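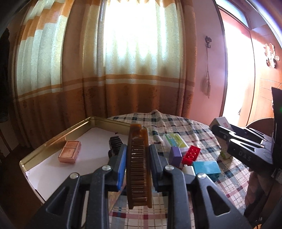
1. Worum es in unserem Projekt ging

Wie entsteht eigentlich eine Lokalnachricht, wenn es vor Ort gar keine Redaktion mehr gibt? Mit dieser Frage sind wir im Mai in unser Projekt gestartet. Vullach hat seit Jahren keine eigene Zeitung, und trotzdem wissen alle, wann die Brücke gesperrt ist und was im Gemeinderat beschlossen wurde. Woher? Das wollten wir herausfinden und danach selbst ein kleines Nachrichtenangebot für den Ort auf die Beine stellen. Den Namen hatten wir schneller als das Konzept: Drimo.

Wir waren zu viert, alle aus dem Seminar Lokaljournalismus. Betreut hat uns Babar Sandhu, der früher selbst Polizeimeldungen geschrieben hat und uns in der ersten Sitzung gleich einen ganzen Stapel davon zum Umschreiben gab (danke dafür, im Nachhinein!).

2. Vorarbeit

Zuerst haben wir gesammelt, was es in Vullach schon gibt: das Amtsblatt, die Aushänge am Rathaus, die Vereinsseiten, eine ziemlich lebhafte Nachbarschaftsgruppe im Netz und die Kreisseite der Regionalzeitung, auf der Vullach alle paar Wochen mal vorkommt. Sechs Wochen lang haben wir mitgelesen und jede Meldung in eine Tabelle eingetragen, mit Thema, Quelle und der Angabe, ob jemand namentlich zitiert wird.

Das war mühsamer als gedacht, aber auch richtig spannend! Zur Sperrung der Brücke am Femley-Weg zum Beispiel standen im Netz zwei verschiedene Termine, und beide wurden fleißig weitergegeben. Im Amtsblatt stand der richtige, allerdings auf der vorletzten Seite unter "Sonstiges". Ein Anruf beim Bauamt dauerte keine fünf Minuten. Gerade dieser Fall hat uns gezeigt, was wir mit Drimo machen wollten: anrufen, nachfragen, aufschreiben.

3. Die Umsetzung

Erschienen sind am Ende sieben Ausgaben, jeweils als einfache Webseite und als Blatt zum Mitnehmen, das beim Bäcker und in der Bücherei auslag. Die Aufteilung war in jeder Ausgabe gleich: eine große Geschichte, kurze Meldungen, Termine, dazu eine Spalte für Berichtigungen. Die Berichtigungsspalte war ein Vorschlag von Herrn Sandhu. Wir haben sie zweimal gebraucht, einmal wegen eines falsch geschriebenen Namens und einmal, weil wir im Bericht über die Haushaltssitzung Antrag und Beschluss verwechselt hatten. Das war uns sehr peinlich. Der Gemeinderat, um dessen Antrag es ging, hat es nett aufgenommen und uns am Telefon gleich noch das ganze Verfahren erklärt.

Am meisten Arbeit steckte in der Geschichte über das leere Gasthaus Usmani. Drei von uns haben mit ehemaligen Gästen gesprochen, im Archiv alte Anzeigen gesucht und auf eine Antwort des Eigentümers gewartet - die kam dann einen Tag nach Redaktionsschluss, also haben wir die Seite abends noch einmal umgebaut. So etwas lernt man in keinem Lehrbuch.

4. Was wir gelernt haben

Eine Meldung mit sechs Sätzen kann länger dauern als eine Hausarbeit, wenn die zweite Quelle fehlt. Zitate lassen wir jetzt immer noch einmal gegenlesen, wenn wir sie nur mitgeschrieben und nicht aufgenommen haben. Und Sitzungen des Gemeinderats sind viel unterhaltsamer als ihr Ruf, besonders der Punkt "Anfragen".

Weniger gut lief die Absprache untereinander. Die Terminseite hatten in der dritten Ausgabe zwei Leute fertig und die Kurzmeldungen niemand. Seitdem gab es eine Liste mit Zuständigkeiten, die an der Tür des Seminarraums hing und auf der abgehakt wurde.

5. Wie es weitergeht

Die Bücherei möchte das Blatt gern weiter auslegen, und aus dem nächsten Seminar haben sich schon Interessierte gemeldet. Die Tabelle mit den ausgewerteten Meldungen und alle Ausgaben liegen im Seminarordner.

Abgegeben am 6. September 2018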